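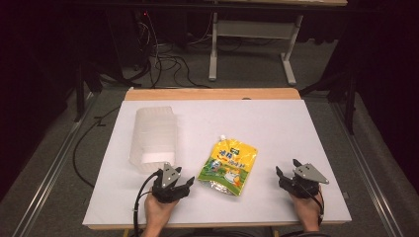

## 4. Setting up the starting-gate timer

The Pomow timer has two halves: the gate unit, which bolts to the stalls, and the finish unit, which sits on the rail post and gets blamed for everything. Read this section through once before you carry either of them out to the track. It's a long walk back for a wrench.

You will need both units, the mounting clamp, the sync cable and a helper who can lift one arm when asked. Leave the horses in the barn until section 6.

### 4.1 Mounting the gate unit

1. Close every stall door on the gate. The unit learns what "closed" feels like when it first powers up, and it doesn't forgive being taught wrong.
2. Fit the clamp to the upper crossbar, on the side away from the inside rail.
3. Slide the unit into the clamp until the latch clicks. If you hear two clicks, take it out and start again.
4. Tighten the clamp bolt by hand, then give it one quarter turn with the wrench.
5. Tie the cable along the crossbar so that it hangs clear of the doors and of any horse tall enough to be curious.

**Caution:** Never mount or adjust the unit with a horse loaded. This applies to quiet horses too. Every trainer has a quiet horse.

### 4.2 Mounting the finish unit

1. Strap the finish unit to the post with the lens facing straight across the track.
2. Set the reflector on the opposite rail at the same height.
3. Turn the power switch on. The lamp blinks amber while it hunts for the reflector and goes green when it finds it.
4. Have your helper walk through the beam. The lamp should blink red once per person.

**Note:** On tracks with a Vergara-style folding rail, mount the reflector on a fixed upright. A reflector on the folding section works beautifully until someone folds it.

### 4.3 Syncing the two clocks

1. Bring the units together and join them with the sync cable. This is easiest before mounting, as you may have gathered too late. If both are already up, use the long cable from the Ternero field kit.
2. Hold SYNC on both units for 3 seconds.
3. Wait for both displays to show the same time. Pressing SYNC again while you wait starts the process over, however good it feels.
4. Unplug the cable and put it back in its bag.

Sync lasts for 10 hours. If your card runs into the evening, sync again between races.

### 4.4 Test run

1. Set the distance to 100 yards in the Plusside handset under TRACK > TEST.
2. Open the gate with the stalls empty. The handset should start counting as the doors go.
3. Send your helper from the gate to the finish at any pace they can defend. The clock stops when they break the beam.
4. Check that the handset shows one start and one finish. Save the result or delete it, depending on your helper's feelings.

If the clock starts before the doors open, the unit is picking up rattle from the crossbar. Go to SETTINGS > GATE and lower the sensitivity one step at a time. The factory setting is 6, chosen by Sándor Szabó on a very solid gate, and older gates often need less.

If the clock doesn't stop, clean the lens with a dry cloth. Mud is the usual cause. Birds are second, although they tend to stop it early.

### 4.5 Run-up distance

Many tracks start timing a short way past the gate, once the field is in stride. To time this way, enter the run-up under TRACK > RUN-UP and place the second beam pair at that point, following the steps in 4.2. Leave the value at zero if you time from the doors.

**Caution:** Changing the run-up alters every time recorded from then on. Write the change in the track log, with your name. Judit Tóth added this caution in January, after a morning when every two-year-old on the grounds appeared to be a champion.

### 4.6 Packing up

Switch off the finish unit first, then the gate unit. Wipe both down, check the clamp bolt for wear, and charge the handset overnight with its cover open.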